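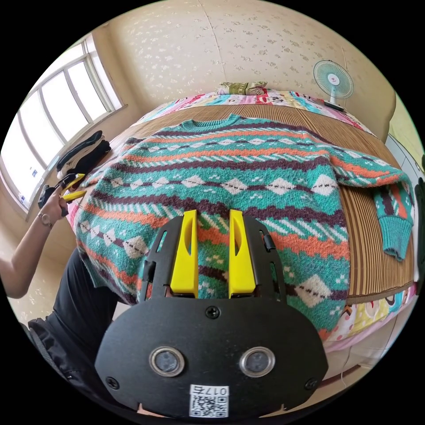 Folding trial on the patterned sweater, Clelier residence, Friday.

The Incident Review Office at Abella records that unit 139 stopped during the folding of a knitted garment and did not release it for 126 minutes. No person was injured. The garment was the property of the householder, Ms Yen-ting Lam, and had been made by her mother.

The operator, Mr Yao-tsung Yuen, stated that the yellow fingers closed on the sweater in the ordinary way. He gave the command to open. The fingers stayed shut. He gave the command again, and the jaw force, which should not have passed the household limit, began to climb.

"I told it to stop," he said at interview. "It reported that it had stopped."

The Office asked whether he had then cut the power. He had not. Under Procedure 2951 a unit that loses power while gripping will lock, and the only release key was held at the Jidwood depot. Mr Yuen telephoned the depot and sat down on the floor to wait. Ms Lam brought him tea. At intervals she asked whether the wool was stretching, and he said that he did not believe so – a statement he has since withdrawn.

The depot van arrived shortly before dark. The fault was traced to a worn position sensor, fitted at Fomwood and passed there as sound. It had been telling the unit, some 400 times a minute, that its hand was empty.

The Office recommends that a release key be carried by every operator. It further recommends payment for the cuff. Ms Lam has declined the payment and has asked, in writing, for the sensor.

The request is under consideration.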